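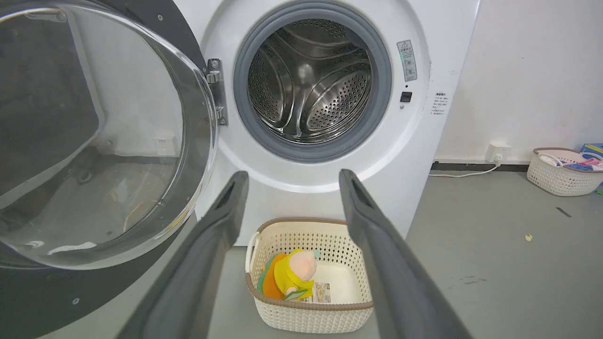

*Fig. 1. Washer station, wrist view. Door open, basket on the floor.*

**Planning and Paying for a Robot Cell – Notes for Session 3**

3/16/22

Last time we stopped in the middle of the Brokdale quote, so I'll pick it up there. Bring your printout if you still have it. If you lost it, Lụa Hà has the spreadsheet and will send you a copy.

My main gripe with that quote is the top line. It says "robot system" and gives one number. You can't plan with one number! You need to know what's inside it, because the day your boss says "cut it down" you have to know what can go and what can't. When I get a quote like that I write back and ask for the arms, the grippers, the cameras, the computer, the mounting and the training visit on separate lines. Brokdale did this for me in the end, and the training visit was a lot bigger than I'd guessed.

**Start with the task**

I know you want to start with the catalog. I do too – catalogs are fun. But write the task first, in plain words, the way you'd explain it to a neighbor. For our case study it goes like this: open the washer door, take a soft item out of the basket, put it in the drum, close the door. Then go back over it and ask what each bit needs you to buy.

- Opening a door: reach, and a gripper that can get hold of a handle
- Picking up something soft: fingers that close all the way, a view from close up
- Placing it in the drum: enough reach to get past the rim with the wrist still free to turn
- Closing the door: some push, and a cell that won't slide when you do it

Mairéad Corrigan's group added "start the cycle" to the list last term, and their budget grew by a plumbing job, a drain and a long talk with the building office. That may be a perfectly good choice, but you should make it on purpose.

**The stuff around the robot**

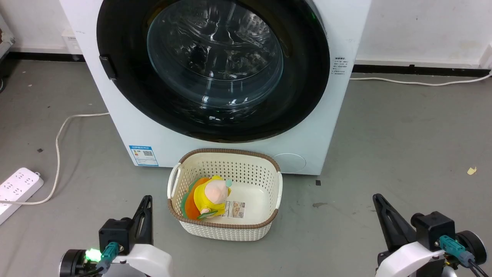
Students always put the arms at the top of the budget and then run out of steam, and the small lines are where the plan falls apart. I want a real section in your homework for everything that isn't the robot. Power is the one I'd do first. Look at the white power strip on the floor to the left of the washer, with the cord looping over to it, and then go through your own layout and mark where each plug goes and how far the cord has to run. Cord covers, longer cables, an extra outlet if your electrician says you need one – put them all in. Then do the same for network cables, lights and something to store the spare parts in.

Props count too. Baskets, toys, towels, whatever you handle all day will wear out, and the appliance itself is a purchase. Octavian Zamfir once priced a whole kitchen cell for Drurnar and left out the fridge. (He tells this story on himself, so I'm allowed.)

**Spares and fingers**

Ask every vendor what a set of replacement fingers costs and how long it takes to arrive. Ask before you sign, when they still answer the same day. Strömberg told me 27 days for one finger set, and I'd been planning on next-week delivery. So my rule for this course is 2 spare sets in the first order. You can argue with me, but show me the lead time you're basing it on.

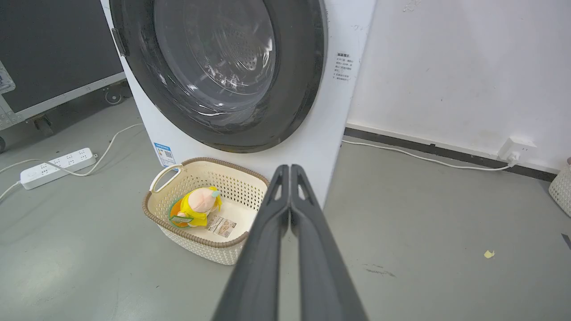 *Fig. 2. Fingers closed, beside the basket. Note the cutouts near the tips.*

When you compare fingers, get a drawing and not only a product photo. Shape matters for soft goods, and so does how they meet when they're shut. Ask if you can borrow a set for a week. Destby said yes to Embla Söderlund when she asked, and all she paid was shipping.

**How I want the budget laid out**

Use three columns: must have, should have, can wait. Every line goes in exactly one of them. Under the table, write a short note on what you'd do if you only got 80 percent of the money. I grade that note harder than the table, so don't leave it for the last ten minutes.

Please don't hide a cushion inside the other lines. Give it its own line and call it contingency. Tormod Blomqvist, who'll be reading your drafts with me, used to approve these for a living and he will find it.

**For next time**

- Get one quote broken out by line, real or from the course folder
- Draw your floor plan with every plug and cable on it
- Write your task in plain words, half a page at most
- Final budgets are due in June, and I'll post the exact day once the room is booked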